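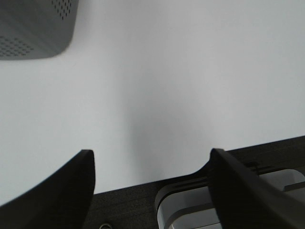
Ticket 300: Jakent fingers vs. Evus fingers
Opened by Wagner Brito, Nov 26, 2025

Evus says their fingers hold thin cloth better. I ran 12 picks with each pair, same arm, same force setting. Jakent dropped 2. Evus dropped 2. So far I don't see what we'd be paying for. 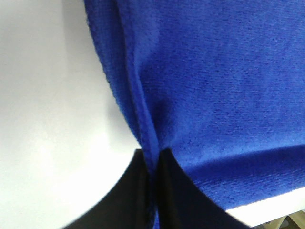
Support wants me to update the Fokgate controller and try again. I did that in September and the grip readings still drifted. Leaving this open until they send a log of their own.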